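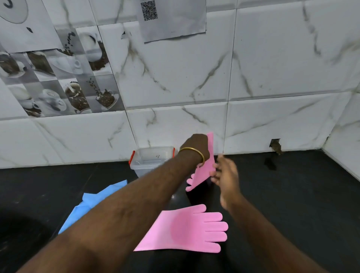

## About Wolaris Sailing

Wolaris is a small dinghy sailing school and hire fleet on Drititia Water. We teach adults and children from age eight, and we hire boats by the half day to anyone who can show us they can sail one.

The school was started by Pin-yu Shek, who had been racing single-handers at the club across the reservoir and wanted somewhere that beginners could learn without joining first. She began with 2 second-hand boats and a borrowed rescue launch. We now run 34 boats, most of them the Zelta, a two-person dinghy with a roller jib and a mast light enough for one adult to step. The rest are junior boats, plus a few older single-handers that are kept for people who ask for them.

### What we teach

Our beginners' course takes two full days, or four evenings in June and July. You will rig your own boat, sail a triangle, capsize under supervision and come back to the pontoon under sail. Groups are small and each has its own instructor on the water.

After that there is an improvers' course, which covers spinnaker handling, reefing afloat and starting a race. We also run coached racing on summer evenings, with the first start at 6.45pm. You don't need to own a boat to take part, but please book one by noon.

### Our launch

The rescue and coaching launch is called Samuel. It replaced the borrowed one and was paid for partly by a sponsored sail in which members and pupils covered 1,925 laps of the island between them. The rules allowed any boat and any crew, and one family did 56 laps in an old junior boat with a patched sail.

### Where we are

We use the slipway and the long shed at the north end of the reservoir. The lane is narrow and floods near the bridge after heavy rain, so check the notice on our bookings page before you set off. There are changing rooms, hot showers and a kitchen where you can make your own tea. Parking is on the grass. Trailers go behind the shed, not beside the slipway.

### Season and bookings

We are on the water from April to the end of October. Over the winter we repair the fleet, and evening classes in the shed cover rules, knots and basic glassfibre repairs.

Wetsuits and buoyancy aids are included in course fees. Bring old trainers, a towel and something warm for afterwards. Hire customers should bring their own wetsuit, or ask for one when booking.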